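Destinations > Mountain resorts > Prundodora

Search articles Go Advanced

Prundodora
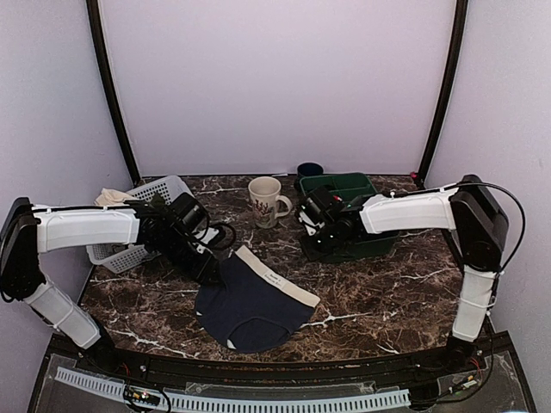 Two robot arms over a brown marbled tabletop with pale veins.

Prundodora is a mountain hotel above the village of Grustska, reached by a single road and, in summer, by a footpath. It is marketed as a "historic grand hotel," a label that has been disputed. The oldest part of the present building is a plain boarding house put up for road workers, and no record of a grand hotel on the site has been found.

History

The boarding house was bought by the Ouazzani family, who added a dining room and a south wing with seven suites. Later brochures claimed that royalty had stayed there. The local historian Elin Gittins went through the surviving guest books and found mostly surveyors, salesmen and one traveling choir. The hotel has since dropped the royal claim from its brochures – though it still appears on the dinner menu.

Facilities

The hotel has a spa, a heated pool and two restaurants. The spa's water is sold as coming from the Cemura spring, said to ease joint pain. No study supporting this has been published, and the spring runs low by March in most years, when the pool is filled from the village supply. The hotel gives its altitude as 3271 feet, a figure that belongs to the chapel up the hill.

Rating

Prundodora advertises five stars. The regional tourist office lists it with four. The hotel's manager, Idrisa Langat, has said that the fifth star was awarded by a travel club; the club's name has not been made public.

Reception

Guest reviews are generally kind about the breakfast and the views, less so about the "ski-in" access, which involves a shuttle bus. Claims that the hotel is fully booked every winter rest on its own press releases.

Last edited 2022-12-19

Contact | Copyright | Back to top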